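The Reorganisation of the Coffee Counter

Readers of this journal will recall that in January I undertook to review the storage arrangements of the kitchen, beginning with the spice drawer and proceeding, as time allowed, to the larger matters. The present entry concerns the coffee. It was deferred twice, on the first occasion owing to the boiler and on the second owing to a visit from Emrys Sayce, who stayed longer than had been arranged and who drinks only tea.

The position before the review was as follows. Coffee was held in three separate locations: the cupboard above the kettle, the shelf beside the bread bin, and a biscuit tin which had come to us from my aunt. No record was kept of what had been opened. On more than one morning a fresh bag was begun while a perfectly serviceable one remained in the tin, and at the last inspection it was found that two bags of the same blend had been open together for the greater part of the winter. This was considered unsatisfactory.

It was therefore resolved that all bags should be brought out to one place, examined, resealed where necessary and given a single home. The counter beneath the window was chosen for the purpose. It is the only surface in the kitchen long enough, and the light there in the morning is good enough for reading small print without spectacles.

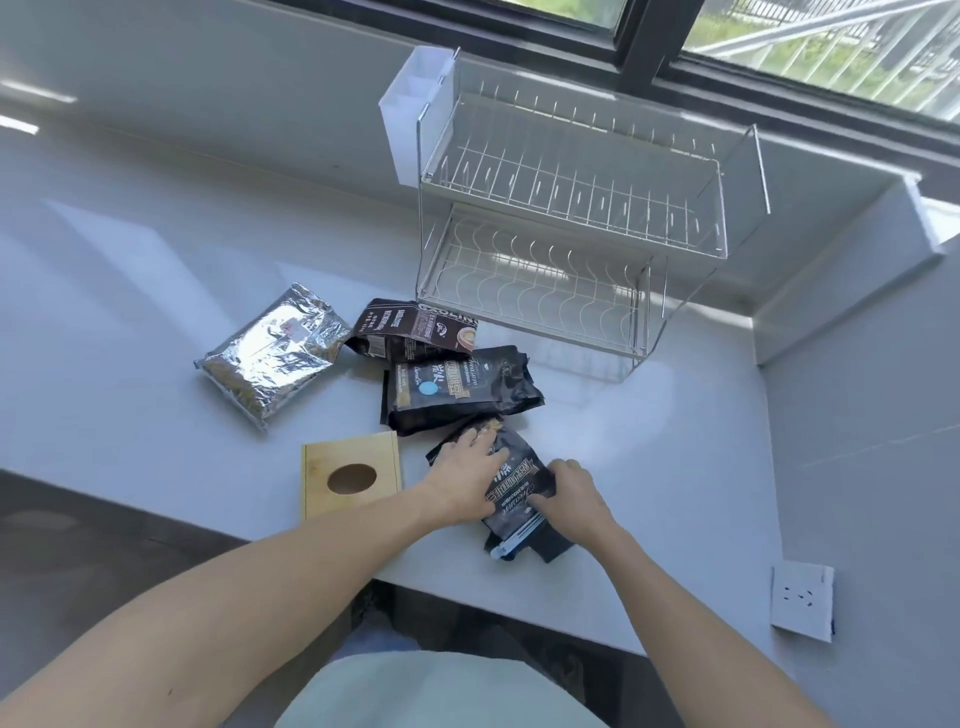 The method adopted was a simple one. Each bag was to be taken up in turn, the air pressed out of it from the bottom towards the opening, the top folded over at least twice, and a clip applied. I had for some years relied upon rubber bands, and I wish to record that they are not adequate. They perish, they slip, and they find their way into the cutlery. The plastic clips were bought from the hardware shop in Okel in a mixed bag of 100, a quantity which Howard Bellamy regarded as excessive and which I now regard as a reasonable provision for the years ahead.

Some remarks on torn tops may be of use to others. A bag which has been opened carelessly, with the tear running down one side, cannot be folded squarely, and a clip placed over the fold will sit at an angle and admit air. There are two remedies. The first is to trim the bag straight with scissors, which is quick but sacrifices a little height. The second is to decant the contents into a jar. I have followed the first wherever there was sufficient bag left to fold, and have kept the jar in reserve.

The question of freshness was also considered. Colin Bloxham, whose opinion on coffee is offered freely, maintains that ground coffee should be finished within a fortnight of opening and that anything older should go on the roses. I cannot support so strict a rule in a household of this size. The practice here will be to write the month of opening on a small piece of masking tape and to use the oldest first. Where the aroma has plainly gone, the coffee will be passed to the compost -- but the nose will decide the matter, and Mr Bloxham may do as he pleases with his own.

There remained the question of where everything should stand. The cupboard above the kettle was ruled out at once. It is warm, it collects steam, and bags placed in it on their sides slide forward and fall upon whoever opens the door. Elsie Cropper proposed a wicker basket, and was kind enough to lend one, but bags in a basket lie on top of one another and the lowest is soon forgotten. What was wanted was some means of keeping them upright and apart, with their faces visible.

I considered a purpose-made organiser from the Nurmi catalogue. It was handsome, but at 700 millimetres it would have taken up a good deal more of the counter than the coffee deserves, and I was reluctant to buy a new object in order to tidy old ones. The dish rack then suggested itself. The greater part of our washing-up now goes into the machine, and the rack had for some months been employed chiefly in drying a single saucepan.

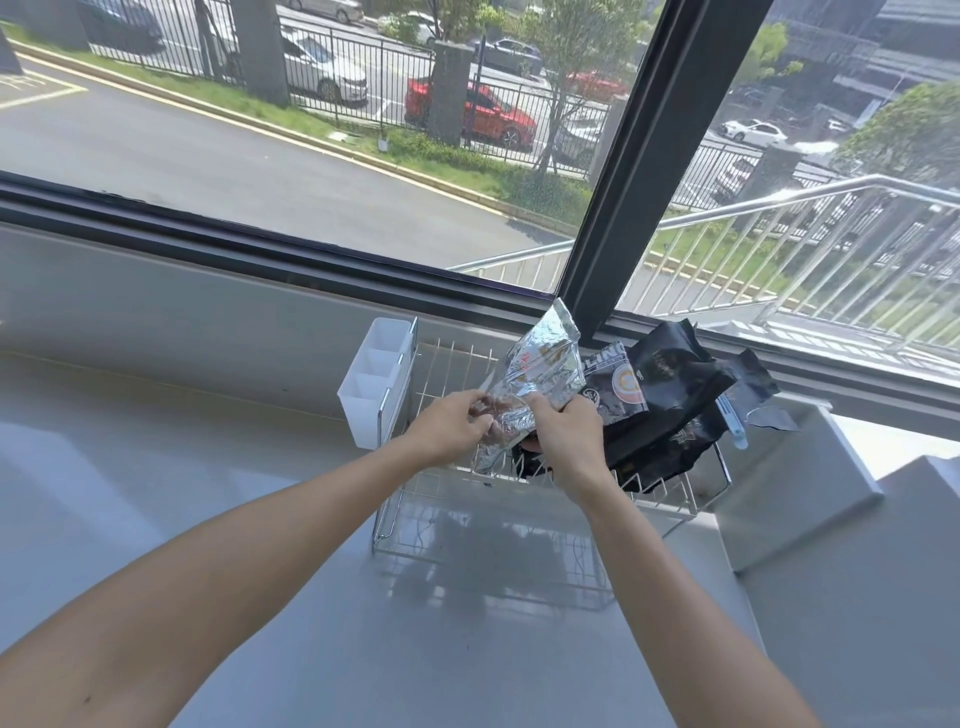
Several advantages of a wire rack for this purpose should be noted. A bag leaned against its neighbour stays up without assistance, provided that the row is begun from one end and kept close. Air passes freely underneath, and crumbs and spilt grounds fall through to the counter, where they can be wiped away. The foil bags are the most troublesome, being slippery and inclined to slump, and are best put in with a firmer bag beside them for support.

The disadvantage is the window. Coffee does not benefit from sunlight, and a row of bags on a bright sill cannot be called ideal. I have accordingly treated the arrangement as a trial. Should the afternoons prove too strong, the whole rack can be lifted to the pantry at Stulness fashion, that is to say on the floor beneath the lowest shelf, as was done in my grandmother's house there with the preserves.

The tea was not included in this exercise. Neither was the drinking chocolate, the ownership of which is disputed.

Lionel Pickering has written to ask whether the same treatment might be extended to packets of rice and lentils. In my view it might, although heavier packets would need to be laid flat, and a rack of light construction should not be loaded beyond what it was made to carry. I should be glad to hear from any reader who has attempted it.

The next entry will deal with the cupboard beneath the sink, for which a torch has been set aside. Mrs Cropper's basket will be returned to her before then.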